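The vote at Skeken came in on Thursday at 286 in favor of the new contract, out of 386 people eligible, and by supper the union and the company had both put out statements calling it a win. I have covered office and warehouse labor in this town long enough to get itchy when both sides of a table are that pleased with themselves.

So I read the agreement. It takes an evening and it isn't fun, but I'd recommend it to anybody who was planning to form an opinion off the press release.

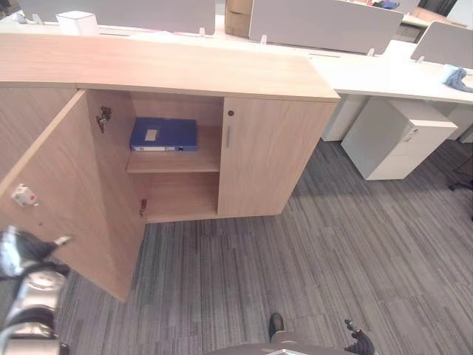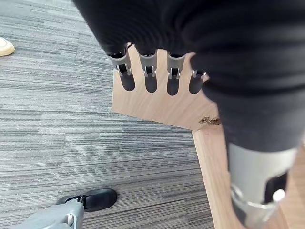
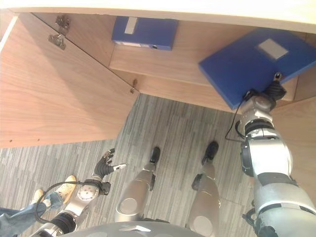 Pale wood in all three; the blue document box is in the first.

The raise gets the headline, and the raise is real. What I can't get past is Article 9, the scheduling language, which is what people were mad about in the first place. Under the old contract Skeken could change a clerk's hours with two days' notice. Under the new one it has to give a week's notice "except where operational needs require otherwise." Read that again slowly and tell me who decides what the operational needs are. The company does. There's a grievance step, sure, but by the time a grievance about next week's shift gets heard, next week's shift is a distant memory.

Lizeth Mosquera sat on the bargaining team and doesn't agree with me. She told me the phrase was in management's first draft with no limits on it at all, and that her side got it tied to written notice and a reason. "You're comparing it to what you'd write if you were alone in the room," she said. Fair enough. I wasn't in the room. But a written reason can be one line long, and I have seen the kind of line these get. "Volume" was a popular one at Kristiansen a few years back, where the same wording went into the contract and the week's notice was dead by January.

Then there's the bonus, $2,230 per full-time worker, paid on ratification. I don't blame anybody for voting for that. Rent is due when it's due. I do think we should notice what a one-time check does for the side writing it. It doesn't go into base pay, so the next percentage raise isn't figured on it, and neither is the pension match. Spread it over the life of the deal and it shrinks a good deal faster than the flyer suggested. And part-timers, the people whose hours get moved around the most, don't get a dime of it.

Gordon Pelletier, who speaks for Skeken, sent me a note saying the company is "proud of a forward-looking agreement that puts our people first." I asked him how many schedule changes were made on short notice last year. He said the company doesn't track that. I find this hard to believe of an outfit that can tell you to the minute when someone came back from lunch.

My colleague Florence Ross thinks I'm being a sourpuss, and has said so in print. Her argument is that a contract is a floor, that the next round starts from a better place, and that 40 new members signed up during the campaign. I like the last point best. New members are worth more than any sentence in Article 9, if they stick around. But the floor argument gets made every single time - I've made it myself - and it only works if somebody comes back to build on the thing. At Trerkum they called their scheduling clause a first step. They have renewed it twice since, word for word.

None of this means the people who voted yes were fooled. Most of the ones I talked to knew what they were getting. Lorne Boychuk, a shipping clerk, voted yes and described the deal to me as "fine, I guess, and I'm tired." I'd put more stock in that than in either press release.

What I'd want from the union now is pretty dull. Keep a log of every short-notice change, with the date and whatever reason was given. Post it where members can see it. If I'm wrong about Article 9, the log will be short and I'll happily write that column. If I'm right, they will have something to put on the table next time besides a bad feeling, and they should probably start before the bonus checks clear.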